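Print this article | E-mail this article

The Long Game of Small Puzzles

How a modest folding puzzle from an independent studio has held its audience for two years

Mobile puzzle games seldom enjoy a long life. Most are downloaded, played for an evening and removed to make room for the next. Clasuven, released for phones and tablets by the independent studio Sorkum, has followed a different course. It arrived without a publisher and with little advertising, and it continues to receive new levels each August, when the studio issues its annual expansion.

The premise is quickly grasped. The player is given a flat sheet of irregular outline and must fold it, in a limited number of moves, until it fits within a marked area. Early levels require two or three folds and serve as a tutorial. By the fourth chapter the sheets have holes, weighted corners and patches of colour that must finish face up, and a careless opening move can make a level impossible to complete. The game gives no warning when this has occurred. Players must recognize the error for themselves and begin again.
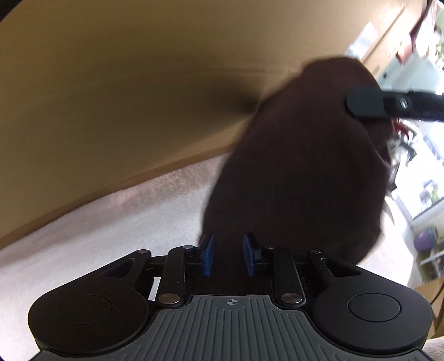 Sorkum's approach to difficulty has attracted more comment than any other feature of the game. The studio has declined to include a hint button, and its published design notes argue that a folding puzzle should be solvable by anyone willing to study the sheet before touching it. The notes also acknowledge the limits of the digital version. A large piece of dark brown fabric set against tan cardboard has weight and softness that a sheet on a phone screen can only suggest, and the studio's artists chose flat colours and crisp edges in preference to imitating cloth. The decision has aged well. Clasuven remains legible on small and older screens, where more elaborate rivals tend to blur.

At the time of writing the game contains 956 levels, of which 286 belong to the most recent expansion. That expansion, titled Inden, introduces a second sheet which must be folded together with the first. Results are uneven. The opening third is the strongest work the studio has produced, with each puzzle adding one clear idea to the last. The middle portion relies too often on long sequences in which the correct fold is obvious and only the order is in doubt. Several of these levels could have been removed without loss.

Scoring is handled by a public leaderboard, which ranks players by the total number of folds used across all completed levels. The lowest total recorded for the original chapters stood for many months at 3,485. It now stands at 3,374, an improvement that owes much to a technique known among regular players as the Halilović fold, in which a corner is turned under before the sheet is rotated. The studio considered the technique a fault when it was first reported. After some discussion on the official forum it was allowed to remain, and a number of Inden levels appear to have been built with it in mind.
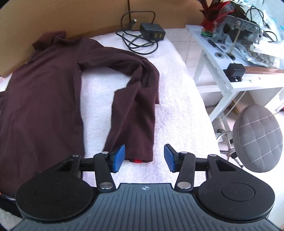

The forum itself deserves mention. It is moderated with a light hand, and discussion of individual levels is kept in separate threads so that solutions are not revealed by accident. New players are advised to read the thread on rotation before attempting the fifth chapter.

The business model is conventional. The first two chapters are free, and the remainder are unlocked by a single purchase. There are no timers, energy meters or paid extra moves. Progress can be carried between devices, although the process still requires a code to be copied by hand, and players have lost saved games by entering it in the wrong direction. A cheque against this sort of loss, in the form of a simple confirmation screen, would be welcome.

Sound is sparse and can be turned off without disadvantage. The settings menu offers a high-contrast palette and a left-handed layout, both of which work as described. Text size cannot be changed, and the chapter introductions are difficult to read on smaller phones.

Sorkum has indicated that the next expansion will return to single sheets and shorter levels. Owners of the full game will receive it at no further charge.

Print this article | E-mail this article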